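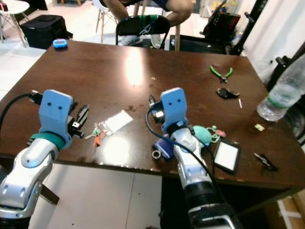 Starna Asks Households to Clear the Table, and Doubts Most Will Keep It Clear

News > Home and Living > Press Releases

Print this page | E-mail this page

GRONOV, September 30, 2023. Starna, the home-sorting service, today opened its Clear Table program to all households in Gronov. The company makes no promise that it will change anyone's habits.

The program deals with the stuff that lands on a table and stays: keys on a tag, a phone, a pair of pliers, a water bottle, a plush toy. Starna asked 417 households in July to clear one table and leave it alone for 3 weeks. Most of them cleared it. Far fewer left it alone.

"We have all read that a nice tray will fix this," said Nima Jafarzadeh, who runs the program. "I own several trays. They are full."

Clear Table sells no trays, bins or labels. A Starna sorter visits once, goes through the table with whoever lives there, and asks where each thing was last used. Pliers go back with the tools. Keys get a hook by the door. Small parts that no one can name go into an envelope with a date on it, and the household decides later whether to throw it out.

Jamshid Babaei, who handled the July visits, said the small parts take up most of the hour. "People will hand over a bottle without a thought, then argue for a piece of plastic they can't identify," he said.

A visit costs $508 for a full house and is free for a single table until all 1,190 places are taken. Bookings are open at the Starna office on Jalali Street. Homes in Grerklow are not covered at this time.

Reader comments (3)

tablecloth_h: $508 to be told the pliers belong in the toolbox?

Marge P.: We did the July one. Table was fine until the mail came.

rowan22: What happens to the envelopes? I have four already and never open them.

Print | E-mail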